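Notes from the Two-Arm Cell

Apr 13, 2019

Hello again from the back half of the Lurkadov building! Last time I promised an update on the kitchen cell, and then I spent most of January with my head under the table, so you're getting it now. Short version: it's up, it needs more looking after than I thought, and I have opinions about tablecloths.

For anyone who signed up recently, the kitchen cell is our two-armed setup, and its job this season is the microwave. Open the door, put something in, close the door, press the right thing. My own part is keeping the arms, the table and the oven in the same places from one morning to the next, which sounds like no work at all until you try it.

We did the first layout with the oven pushed well back, and the right arm was stretched so far that the wrist ran out of room whenever it went for the bottom of the control panel. I slid the oven forward in little steps, re-teaching the approach each time, and went through 21 saved positions before I stopped swearing at it. (Label your positions. I had three of them called "good" and one called "good new.")

The release button for the door is right at the bottom of the panel, under the big orange start button, so that's the spot the right hand has to find first thing every morning. The left hand waits on the other side with its fingers open. 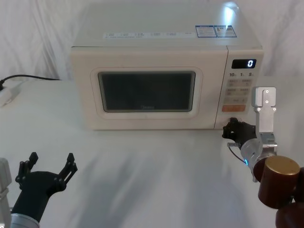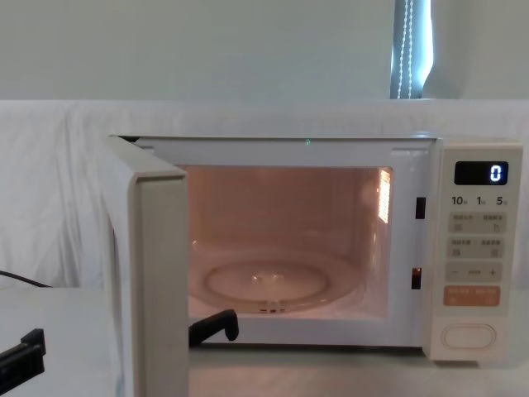

Cell care

My morning round starts with the cloth. The white sheet on the table looks great to the cameras, but it creeps. If the oven has shifted with it even a little, the button press lands on the rim of the button and nothing opens, and then the rest of the run is wasted. I used to eyeball it. Now there are tape marks under the sheet and I feel for them with my thumbs, which gets me some looks from the folks at Chacko across the hall!

Next come the fingers. I work each joint by hand with the power off and feel for grit or a pivot that's gone stiff, then I wiggle the bracket above the hand and check its screws. Those screws are my number one suspect whenever a run that was fine yesterday goes wrong today. A bracket that tips a hair is very hard to see and very easy to feel.

After that, cables. The thin wire by the gripper wants a loop big enough for a full turn of the wrist and small enough that it won't snag on the oven door. I got this wrong in both directions. The oven's own power cord stays at the back, well clear of the left arm, and I check that one twice because the left arm swings wide when it follows the door around.

The door was the big repair story, by the way. We had the left hand pulling it all the way open in one sweep, and by the end of the second week the hinge on our first oven had gone sloppy and the door sagged enough that it wouldn't latch. I took the hinge side apart, bent things back as well as I could, and got up to 2000 more openings out of it before I gave up and swapped the oven. The new one gets a gentler path: a nudge until the door is free, a short pause, then a slow push from the inside edge. It takes 3 seconds longer and I don't care.

One more thing that bit me. When the door is open, the inside lamp comes on, and the wrist camera on the left hand did not like it one bit. Everything went peachy pink and the exposure hunted back and forth until the turntable more or less vanished. I locked the exposure with the lamp on and the problem went away. If you have the Dumura software, the setting is on the second tab, under a name that makes no sense, so write to me and I'll send you a screenshot.

Still on my list are a spare set of finger pivots, a heavier cloth, and a proper plate under the oven with corner stops, which the shop over in Traltdale has agreed to cut if I ever finish the drawing. I keep changing the hole spacing. Sorry, Traltdale!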